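Features > Work Life > Offices

The Long Afterlife of the Office Whiteboard

July 2021
By Shuzhen Lü

The whiteboard on the third floor at Scanlon still says DO NOT ERASE. Below those words is a diagram with two arrows and a circle, and nobody who works there can tell me what the circle meant. The man who drew it left for a job at Coden in October. His former coworkers have walked past it ever since with the respect people give a roadside grave.

I have spent a good part of this spring visiting offices as they fill up again, and I keep ending up in front of the boards. People are shy about their desks, which hold dead plants and a sweater they forgot they owned. They will talk about the whiteboard all day.

At Tirkeck, a firm that sells scheduling software to dentists, I was shown a list headed Q2 GOALS that belonged to the wrong Q2. The first goal was "more in-person events." The office manager had thought about wiping it off and then tried, only to learn that marker left up for a year becomes a kind of paint. She went through 3 bottles of cleaner. The goals are fainter now but still legible, so the company may yet be held to them.

Whiteboards got into offices on the promise of being cleaner than chalk, and for a while they were. Then came the meeting. Somebody stood up, took the cap off a pen, found it was dry, put it back in the tray with the other dry pens, and picked up a second one. I have now tested the pens in every conference room I was let into, and of 22 pens, the green ones were the only ones I would call dependable. Green is the color no one wants. 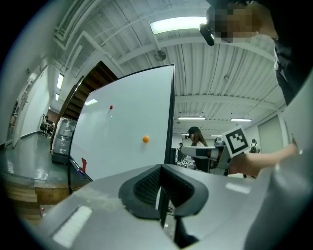 A red ball, an orange ping-pong ball and a whiteboard.

Donix makes boards, and it will sell you a good one for $345 or a glass one for $788. The salesman I spoke with was candid about the difference. The glass one wipes clean, he said, and it makes people stand up straighter. I asked what customers write on them. He said that in his experience they write the date of the first meeting and then leave it there.

I asked him too whether the past year had hurt business, what with everyone drawing boxes on a shared screen instead. It had, and then it hadn't. People bought boards for their spare bedrooms, hung them where they would show up on calls, and covered them with the sort of thing a busy person might write. He had one himself. It said "pipeline," underlined twice, and he had been meaning to add something under it.

My own board is in the kitchen. It has said "eggs" since winter -- we have had eggs for most of that time -- and I see no reason to take it down.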